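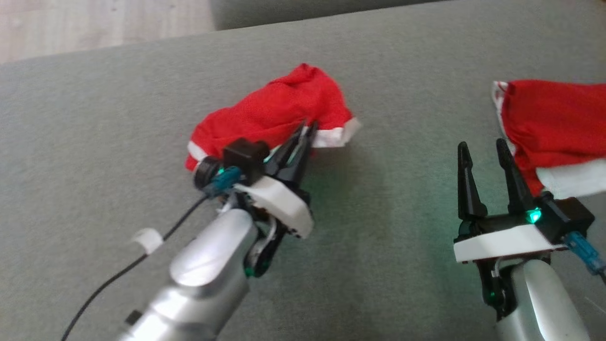
Sofa task, spring open day, Rilstead student robotics club.

I went to Rilstead expecting to be sold something. The notice in the foyer promised "a robot that tidies your living room", and I have read that sentence, or one very like it, every couple of years since I left school. So I took a seat near the back, accepted a weak tea and waited to be talked round.

The club calls its project Urnero. It has two arms, two grippers and a mock living room with a grey and yellow sofa in it, and the job this term is soft things: hats, clothes, anything that slumps. Hae-won Kong, who leads the student team, gave the introduction and was a good deal more careful than the notice. She said they were working on picking up cloth from cloth, and that folding it or knowing whose it was would have to wait. I wrote that down because I wanted to see whether the rest of the afternoon agreed with her. 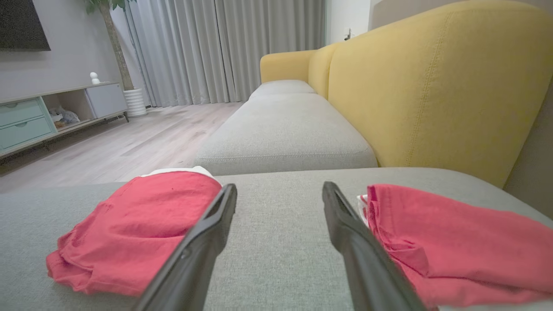
It mostly did. Cloth on a cushion is a mean test, I'll give them that. A mug has one shape and stays in it. A hat dropped on a sofa has a new shape every time, and the fingers have to find a fold without grabbing the upholstery underneath. I asked what counted as a successful pick and was told that the item must leave the seat and stay gripped for 7 seconds. Fine, but my mother would not call that tidying. The item still has to go somewhere, and on the day I went there was no scoring for where it ended up.

The students have collected 2,000 attempts since the autumn, all on this one sofa. I asked two of them what would happen on a different one. The first said it would probably cope. The second said they hadn't tried. I prefer the second answer, and I hope whoever marks the final report does too.

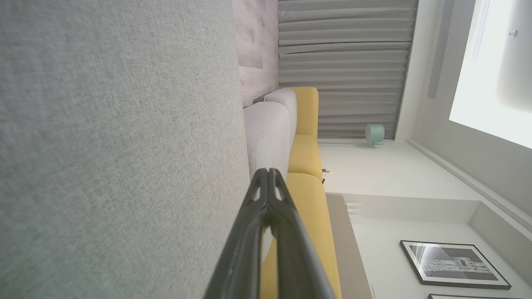
There is also the matter of the room. It's neat and pleasantly lit, with the curtains hanging straight and the cushions plump. My own front room has a dog in it. The club's plan is to take Urnero to the Corrigan schools' challenge, where the furniture is supplied by the organisers and the teams don't see it beforehand. That seems to me the first fair exam it will have sat, and I'd have liked to hear more about how they are preparing for it. The slide on this was up for less time than the slide of sponsors.

What I did like was the workbook. Every member keeps one, in pen, and visitors could leaf through them during the tea break. Failed picks are written up with a guess at the cause, and some of the guesses are crossed out and replaced later. One girl had given a whole page to elastic waistbands. You learn more from that page than from the notice in the foyer, and I told her so.
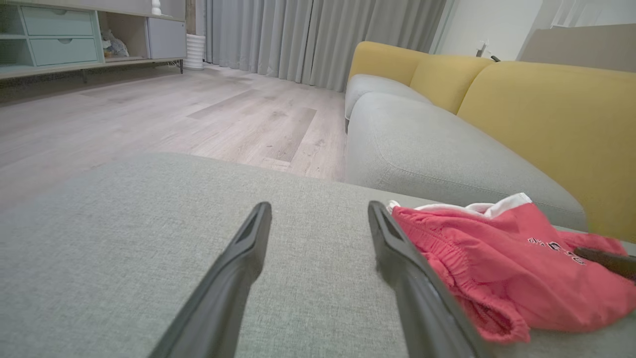
Questions were squeezed into the last ten minutes. A parent asked about cost and got a vague reply. I asked how many of the attempts were driven by a person holding the controls, and the answer was all of them; the self-driven trials begin in May. It should have been said at the start. Half the people near me had plainly assumed otherwise.

Entry was free and there was room for 60. The tea urn had run out by four. I'll go back after Corrigan if they publish the scores, good or bad.

Related visits
Giltitz lock works: an afternoon among the presses
Corrigan schools' challenge: what the rules say this year
Rilstead pottery kilns, reopened
Two model railway fairs compared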